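How Dirty Water Is Made Clean Again
For readers aged 9 to 12

Every time you flush a toilet, empty a bath or run a washing machine, used water goes down a pipe. Used water is called wastewater. It must be cleaned before it can go back into a river. The place that does this is called a sewage works, or a treatment works. This page explains the steps, using the works at Flomthorpe.

Getting to the works

Wastewater leaves a house through a drain. The drain joins a bigger pipe under the street, called a sewer. Sewers are laid on a slight slope so that the water runs downhill by itself. Where the land is too flat, or the pipe would have to go uphill, a pumping station lifts the water. The Flomthorpe works receives water from Flomthorpe itself and from the village of Brolulow. The pipe from Brolulow is 300 millimetres across, as wide as a long school ruler.

Step 1: Screens

The water first passes through a screen, a set of metal bars with narrow gaps. The screen catches rags, wet wipes, sticks and plastic. A rake moves up the bars and lifts the rubbish out. Only three things should go down a toilet: wee, poo and toilet paper. Wipes do not fall apart in water as toilet paper does, and they can block a pipe completely.

Step 2: Grit

Next the water flows slowly along a channel. Sand and small stones are heavy, so they drop to the bottom. If grit stayed in the water it would wear away the pumps.

Step 3: Settling

The water then enters a large round tank and stays there for some hours. Solid bits sink and form a thick layer called sludge. Fat and oil float to the top. A slow arm turns around the tank, pushing the sludge towards a hole in the middle and the fat towards a trough at the side. The water between the two layers looks much clearer, but it is not clean. It still has waste dissolved in it, in the way that sugar dissolves in tea.

Step 4: Bacteria

Dissolved waste cannot be caught with a screen and it does not sink. It is removed by bacteria, which are living things too small to see without a microscope. They feed on the waste. Like you, these bacteria need oxygen, so air is blown in through the floor of the tank. The tank at Flomthorpe has 200 air outlets, called diffusers. Each one makes a stream of fine bubbles. Small bubbles are better than large ones for this job. They rise more slowly, and the same amount of air has more surface touching the water.

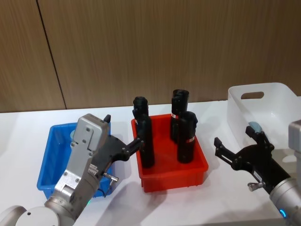
Bacteria work more slowly when they are cold. In January the water in the tank is much cooler than in summer, so the operators watch the test results closely and may change the amount of air.

Step 5: Settling again

The bacteria stick together in brown clumps called floc. In a second settling tank the floc sinks and clearer water spills over the edge. Some of the floc is pumped back to Step 4 to carry on feeding. The rest joins the sludge.

Step 6: The lagoon

At Flomthorpe the water then goes to a shallow pond called the Delacroix lagoon. Any last small bits can settle there. In sunny weather tiny green plant-like things called algae may grow in the lagoon and turn the water cloudy. A filter made of sand removes most of them before the water reaches the river.

What happens to the sludge?

Sludge goes into a closed, heated tank called a digester. A different kind of bacteria lives in it, and this kind does not need oxygen. It breaks down the sludge and gives off a gas called methane. The methane is burned in an engine to make electricity for the works. The sludge that is left may be spread on farmland to feed the soil.

Testing the water

Samples are taken where the water enters the works and where it leaves. One test measures suspended solids, the small bits floating in the water. A measured amount of water is poured through a filter paper. The paper is dried and weighed, and the extra weight is the weight of the solids. At Flomthorpe, 93 per cent of the solids must be gone before the water enters the Fakard, the river beside the works.

Words to know

Algae: simple plant-like living things that grow in water and use sunlight.
Diffuser: a part that turns air into fine bubbles.
Digester: a closed tank where bacteria break down sludge.
Floc: clumps of bacteria and waste.
Sewer: a pipe under the ground that carries wastewater.
Sludge: the thick material that sinks in a settling tank.

Page last checked: December 11, 2020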